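Listora adds compact two-drawer unit and serving tray to tabletop storage range

Endholm, August – Listora has extended its tabletop storage range with a two-drawer cabinet in light oak and a matching series of rectangular trays. Both go on sale to trade buyers this month through the company's Endholm warehouse, with retail supply to follow from the Nodanville site.

The cabinet is intended for drinks stations, reception counters and small office kitchens, where sachets, stirrers and napkins are usually kept in open tubs. It is nearly cubic in form, with a flat top and two stacked drawers. The grain of the top runs horizontally. Each drawer is rated for a load of 5 kg and is supplied without dividers.

"Buyers asked for a unit that could stand on a counter beside cartons and cans and still leave room to work," said Capucine Guillot, product manager at Listora. "We kept the footprint small and left the top plain so that it can carry a tray."

The trays are sold separately. The first colour is pale pink, with further colours planned under the Zavala name. Trays are packed flat, one per sleeve, and may be ordered with the cabinet or alone.
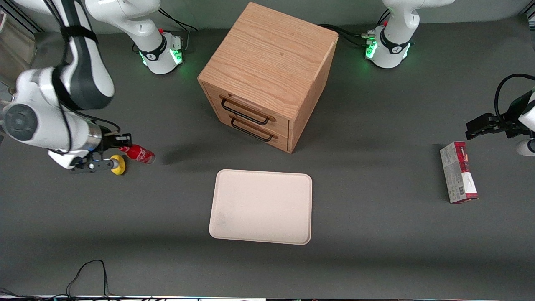

Availability and ordering

The first production run is 3160 cabinets. The minimum trade order is 100 trays or 200 mixed items, and part cartons are not supplied. Orders confirmed by noon on Thursday leave Endholm the following week.

Replacement drawers will be stocked as spare parts. Jinlong Kang, head of supply, said that drawers from the first run will fit all later cabinets of the same size.

Care

The cabinet should be wiped with a damp cloth and dried at once. Trays may be washed by hand – dishwashers are not recommended.

Trade enquiries: Markos Karras, Listora sales office, Endholm
Press enquiries: Jawad Soomro, Listora press office, Nodanville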